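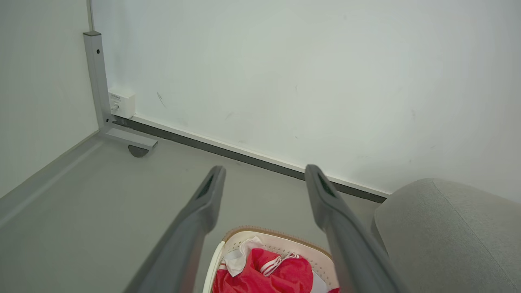

Fig. 1. Cell 2, gripper open, basket with red garment between the fingers.

Home Projects Cells Minutes Documents Contact

EMTHORPE HANDLING PROJECT
Minutes of the cell maintenance meeting, Cell 2 (garment pick)
Held 2026-05-10 at the Grundau site

Present: Emilian Bucur (chair, cell owner); controls technician; mechanical technician; Jotbridge service engineer (by phone, items 3 to 6)
Apologies: stores
Minutes taken by: controls technician

1. Minutes of the previous meeting

Accepted with one correction. Under item 4 of the February minutes, "replace wrist cable" should read "re-route wrist cable." The cable itself was not replaced. The re-route is complete and is closed.

2. Cell status

The cell has logged 537 pick cycles on the current finger set. The service interval for the set is 2000 cycles and remains unchanged. One protective stop was recorded in the period, during a move from the park position to the pick position. The log gives a joint torque limit on the wrist. The stop cleared on reset and did not repeat when the same move was run at reduced speed. The entry stays open until item 4 is carried out.

Running speed was set to 75 percent after the stop. Agreed to hold this figure until the fingers have been re-zeroed.

3. Gripper fingers

3.1 The fingers were inspected on the arm. No cracks found at the root of either finger. The matte finish is to be wiped with a damp lint-free cloth only. The mechanical technician asked that the alcohol wipes be removed from the cell cart, as they have been used on the fingers at least once. Agreed.

3.2 Both slots near the fingertips are to be brushed out at the start of each shift with the nylon brush. Compressed air is not to be used. The shift card currently names the tip faces only and will be amended to name the slots.

3.3 Finger screws were checked at the torque marked on the Munteanu data card. One screw on the right finger took a slight turn before the wrench clicked. The screw was marked with paint and is to be checked again at the next shift start. If it moves a second time, the screw is to be replaced and the thread in the carrier inspected with the finger off.

3.4 The open position was discussed. The pick program opens the gripper fully before it descends to the basket. The service engineer proposed a partial opening for the approach to reduce the swept width on the chair side. The mechanical technician preferred to keep full opening at the basket and reduce it only for the travel move. Agreed to try the second option first. The travel width will be held as a separate parameter in the program so that it can be changed without touching the pick routine.

4. Re-zero procedure

The procedure was read through and amended as follows:

a) Park the arm and remove the basket from the pick position.
b) Close the gripper on the setting block. Record the position reading.
c) Open fully. Record the position reading.
d) Repeat b and c twice more.
e) If the closed readings agree within the limit on the card, store the mean as the new zero. If they do not, stop and call the cell owner.
f) Return the basket and run the empty approach at reduced speed with a hand on the enabling switch.

Step d previously called for one repeat. Step f is new. The old sheet is to be withdrawn from the cell folder and the copy taped inside the controller door taken down.

5. Clearances at the pick position

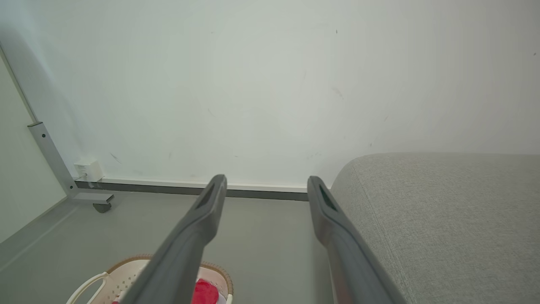
Page 2

5.1 Right side. With the arm in the approach pose shown, the right finger passes close alongside the gray upholstery. The program has no keep-out volume on that side. A keep-out plane is to be added with an offset of 38 mm from the nearest point of the upholstery, measured with the arm parked. Where the plane and the pick path conflict, the basket is to be moved and the plane left where it is.

5.2 Left side. The metal frame leg and its foot stand clear of the basket position in the current layout. The foot is on the floor with a caster or leveling foot under it, and the service engineer asked if it can shift when the frame is leaned on. The mechanical technician will check and, if it can, fit a stop. The leg position is to be marked on the floor in tape in either case.

5.3 Cable. A thin cable runs from the small white box low on the wall by the frame leg. It is outside the arm's programmed path. It is to be clipped so that it cannot be dragged forward when the basket is changed. The box is not to be opened under this action. Any work inside it goes through the Grundau electrical permit.

5.4 Wall. Scuffs on the wall behind the pick position were noted. No contact with the wall has been logged. The existing marks are to be ringed lightly in pencil so that a new one can be told from an old one at inspection.

5.5 Basket. The basket is placed by eye. Two corner marks are to be taped on the floor, after the keep-out plane has been set. Garments are to sit below the rim before a run is started. Drawstrings and other loose ends are to be tucked into the pile at loading. The controls technician asked that this last point be put on the load card as well as in the work instruction. Agreed.

6. Spares

One full finger set is held on site. Jotbridge quoted a second set, with screws, against the existing order. Emilian Bucur approved the purchase. The old setting block has a burr on one edge and is to be scrapped when the replacement arrives. Until then it is to be used with the burr facing away from the fingers.

The spare set in stores has no label giving its revision. Stores to confirm the revision against the Munteanu delivery note. The set is not to be fitted before this is done.

7. Actions

7.1 Amend shift card, slots and wipes. Controls technician. Before next shift.
7.2 Recheck marked screw, right finger. Mechanical technician. Next shift start.
7.3 Add travel width parameter. Controls technician.
7.4 Issue revised re-zero sheet and withdraw old copies. Emilian Bucur.
7.5 Re-zero gripper to revised sheet, then review running speed. Both technicians.
7.6 Add keep-out plane, then tape basket and leg positions. Controls technician, mechanical technician.
7.7 Clip cable. Mechanical technician.
7.8 Confirm spare set revision. Stores.
7.9 Supply second finger set and setting block. Jotbridge.

8. Any other business

The enabling switch pendant has been left hanging by its cable on more than one shift. It goes back on its hook. No action recorded.

Next meeting to be called by the chair after action 7.5 is complete.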